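Notice to Intending Purchasers
By Rizwan Sheikh
March

The vessel Monora is offered for sale by order of the executor, Ms Nima Shokri, daughter of the late owner. Offers are invited through the offices of Sheikh and Bostier, Harbour Row, between the hours of ten and four.

Monora is a ketch of traditional build, with two cabins and a galley. Her logbooks are complete and run to 177 entries, all in the late owner's hand. Purchasers are advised that the final 7 entries concern the weather only.

The engine was overhauled by Trukico of this port and has run for 200 hours under the present arrangement. The sails are serviceable. The mizzen has been patched and the executor does not wish the patch to be replaced before completion.

The following items do not form part of the sale: the brass lamp, the tide tables, and the tin mug on the hook beside the companionway. The hook may be retained by the purchaser.

It has been necessary to withdraw the vessel on 2 occasions. On the first, the purchaser proposed to alter her name. On the second, the executor attended the inspection in person, went below to confirm the position of the fire extinguisher, and did not return to the deck until the tide had turned. The purchaser waited for an hour and then left his card. This office regrets any inconvenience caused to him.
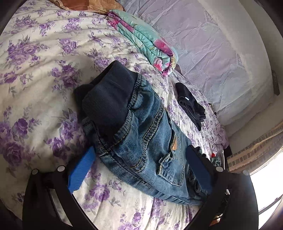 The executor has since informed this office that she will remain on board until a sale is agreed. She has given up her rooms in the town, and correspondence should be addressed to the mooring. Her personal effects are accordingly excluded from the inventory, including the bed sheet with the purple roses and the blue jeans with the stretch waistband, which she wore in the last months before her son was born and has declined to put ashore. Viewing of the forward cabin is by her consent.

Offers received to date have been acknowledged and placed on file. The executor has asked that they remain unopened until the vessel has been once round the island, with herself at the helm and the boy below.

14 shares | 6 comments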